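Giltwood Opens Second Office Cleaning Depot, Adds Evening Crews

Oct 18, 2019

Giltwood, a contract cleaning company serving small and mid-sized offices, today announced the opening of its second depot, on Peixoto Street. The new site gives the company room to run evening crews on both sides of the river and shortens the drive to most of its customers in the south end.

Giltwood now cleans for 743 customers, most of them offices with fewer than 30 desks. Until this month all crews left from the original depot on Wodico Road, where supplies, laundry and vehicles shared one building. Microfiber cloths and mop heads will now be washed at Peixoto Street, and the Wodico Road building will be used for storage, training and dispatch.

"We had vans waiting for other vans to move so they could load," said Roos Jansen, managing director of Giltwood. "Crews were starting late on the far routes, and customers noticed. With two depots we can send people out at 5:30 and have them in the first building before six."

The company employs 74 people. Hiring for the evening crews began in the summer, and new employees complete a paid training week before they are given a route. The training covers floor care, restrooms, safe use of chemicals, alarm procedures and what to do with papers left on desks. Crews are told not to move or throw out anything that has not been placed in a bin.

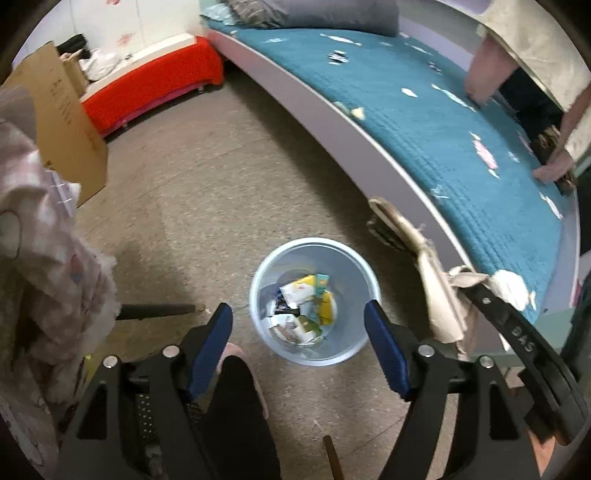

Customers on the standard plan will continue to have trash and recycling collected on every visit. Beginning in November, they may also add food waste collection, which was previously offered only to offices with a full kitchen. Bags for food waste are included in the monthly price. Customers who want the service should tell their route supervisor which rooms it should cover.

Giltwood is also replacing its paper sign-in sheets with Kuvby, a scheduling program that lets customers see when a crew arrived and leave a note for the next visit. Customers who prefer to phone can still do so, and the number has not changed.

Prices for current contracts will stay the same through the end of their terms. Route changes caused by the move will be confirmed in writing before they take effect.

About Giltwood

Giltwood provides evening and daytime cleaning, carpet care and window washing for offices, clinics and shared workspaces. The company is privately owned.

Press contact: Roos Jansen, Giltwood, Wodico Road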